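Re: arm on the packing bench at Zikwood

Manaia Bolger wrote:
> Has anyone lost hours since the arm went in? We're being
> told May for ours and people are worried.

No hours lost here so far, but the job has changed. The arm does the small white boxes, 400 a shift, and two of us who used to pack now check its work and clear jams.
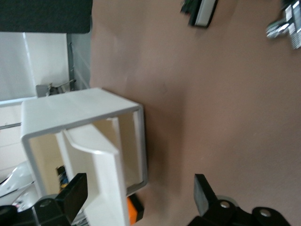

My wrists are better for it. The downside is that you can't chat or set your own pace – you wait on the machine, and the afternoon drags. Ask about grading before yours goes in. We didn't, and we're still on the packer's rate for what is really a setter's job.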